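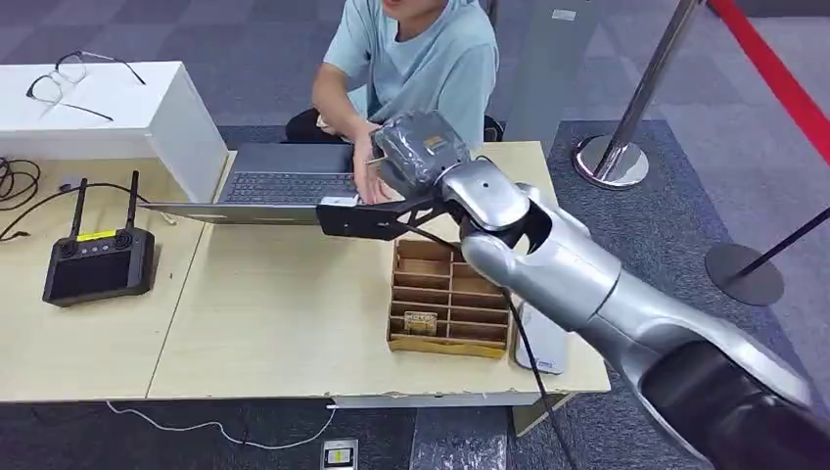

Figure 2. Shared table with laptop in use, glasses left on the cabinet.

3.2 Observations at the shared table

The second part of our project looked at how one wooden table in the Jakach study room gets used during a normal afternoon. The table has to hold a laptop, a person's arms, and whatever else ends up on it. We wanted to know which items take up space that the person typing needs.

The person in Figure 2 has both hands on the keyboard. A white cabinet stands on the left side of the table, and its top was used as a shelf for a pair of eyeglasses. They were set down with the temples open. A black remote controller with two antennas lies in front of the cabinet. Coiled black cables hang near the left edge of the table.

We marked the tabletop with the Flusutine layout sheet, which divides a surface into 100 squares. Each square was recorded as clear, in use, or storage. We did this in 4 sessions and entered the results in a spreadsheet. The full tables are in Appendix B.

Storage squares were mostly on the left, next to the cabinet. People who brought a notebook had to put it on their lap or on top of the cabinet, on whatever was already there.

3.3 Changes we suggest

Move the cabinet to the floor. Add a small tray for glasses and keys. Tie up the hanging cables and run them along a table leg. The Clindel cable clips we priced would cover this table and the one by the window. We plan to repeat the sessions in June with the new layout.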